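Chapter 7
Planning and Budgeting for a Robotic Work Cell 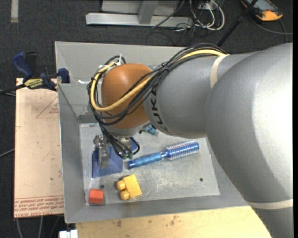 Figure 7.1 A KUKA arm over a metal bin of mixed items. The cables, clamp, and bin belong in the equipment budget along with the arm.

Learning Objectives

After completing this chapter, the student should be able to:
Distinguish the price of a robot arm from the installed cost of a work cell.
Prepare a written statement of need before requesting quotations.
Group the parts of a cell into budget lines and assign an owner to each line.
Compare two quotations that cover different scopes of supply.
Set a reserve for spare parts and consumable items.

Key Terms

installed cost; scope of supply; end effector; cable management; fixture; acceptance test; consumable; reserve

7.1 Introduction

The purchase of a robot arm is often the largest single line in an automation budget, and for that reason it tends to receive the most attention. Buyers compare reach, payload, and list price, and obtain approval on the basis of those figures. The items that allow the arm to do useful work are then bought separately, frequently from a maintenance account that was never intended to carry them.

Consider the cell in Figure 7.1. The task involves small objects of different shapes, among them a round hairbrush and a yellow toy building block, lying in the bottom of a bin with sloping sides. A gripper must reach each object without striking the walls. Power and signal must travel along the arm and past the wrist, and the cables that carry them must bend whenever the wrist turns. Each of these conditions has a cost, and none of it appears in the list price of the arm.

This chapter treats the work cell as the unit of purchase. Chapter 8 takes up financing and depreciation, and students who have not yet studied lease agreements may wish to read Section 8.2 in advance.

7.2 The Statement of Need

Planning begins with a statement of need, normally one or two pages in length. It describes the objects to be handled, how they arrive, where they must go, and how often. It should not name a model or a supplier. Once a model has been named, later discussion tends to defend the choice, and requirements are adjusted to suit it.

The range of objects deserves particular care. A gripper selected for flat-sided blocks may perform poorly on a cylindrical barrel covered with bristles. If the mix of objects is expected to change, the statement should say so, and the budget should allow for a second set of gripper fingers.

7.3 Budget Lines for a Cell

The following grouping is used in the remainder of this chapter.

Line A. Arm and controller, including software licenses.
Line B. End effector: gripper, fingers, mounting flange, and adapters.
Line C. Cables and cable management, including ties, sleeves, and spare lengths.
Line D. Bins, fixtures, tables, and clamps.
Line E. Sensing and test instruments.
Line F. Guarding, floor preparation, and electrical work.
Line G. Installation, training, and acceptance testing.
Line H. Spare parts and reserve.

Line C is the line most often left out. Cables routed on the outside of an arm are easy to inspect and replace, but they are exposed to wear at the joints. Replacement sets should be ordered with the arm, and the labor needed to fit them should be entered under Line G.

Line D is commonly treated as shop stock. A bin that receives repeated contact will become scratched and may need to be replaced, and a hand clamp that serves well during a trial may have to give way to a permanent fixture. Both stages should be priced.

7.4 Case: The Dantas Packing Trial

Dantas, a distributor of household goods, planned a single picking cell to handle 400 items per shift. Nayara Brito, the plant engineer, obtained quotations from Skedel and Bredusard. The Skedel quotation was lower, but it covered Lines A and B only. Bredusard had included Lines A through D together with 5 days of training.

Min-kyu So, of the purchasing office, returned both quotations and asked each supplier to price all eight lines, entering "not supplied" where appropriate. On the revised forms, the Skedel offer was the higher of the two. The order was placed with Bredusard in April, with an acceptance test of 1,000 consecutive picks written into the contract.

The documents for this case are reproduced in Appendix C. Students should read them before attempting Section 7.5, in which the two quotations are compared line by line.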